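Paper Use in the Shared Kitchens of Drindley Hall

Project report, 29 November 2024
Group: Zawadi Mwaipopo, Sum-yee Tu

1. Why we chose this topic

In our residence there are 5 shared kitchens and every kitchen gets paper towels from the house office. Many students use them for everything: drying hands, cleaning the stove, even as a plate for toast. We wanted to know how much paper is used in one term and if cloth towels could replace a part of it.

2. Method

We asked the house office for the order lists since June. They showed that 300 rolls were delivered in this time. Then we gave a short questionnaire to the residents and got 35 answers. The questions were about habits, about hygiene and about who should wash the cloths. The last one was the most difficult to write, and we changed it two times after our supervisor, Ute Rothe, read it.

3. Results

Most people said they take paper because it is near the sink and the cloth is often wet. Drying hands was the most common use. Cleaning up spilled oil came second, and here almost all residents want to keep paper, also those who like the idea of cloth.

On the ground floor we put out cotton cloths for the test weeks, with a basket for the used ones. The cloths were accepted well in the beginning. Later the basket was full and the washing plan on the door had empty lines - this was the weak point of our test.

4. Discussion

A roll of paper towel is cheap and needs no washing plan, so it is hard to compete with.
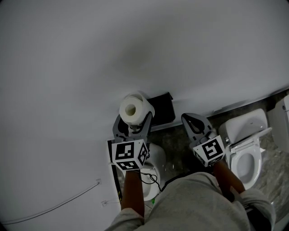 Gwawr Morgan remarked after our presentation that we should have counted the water and electricity for washing too, and that without this number the comparison is not fair to paper. We agree with her. We had only the laundry price from the machine in the cellar, and it does not tell how much energy one load needs.

For the next term we suggest cloths for hands only, and one fixed washing day for each floor.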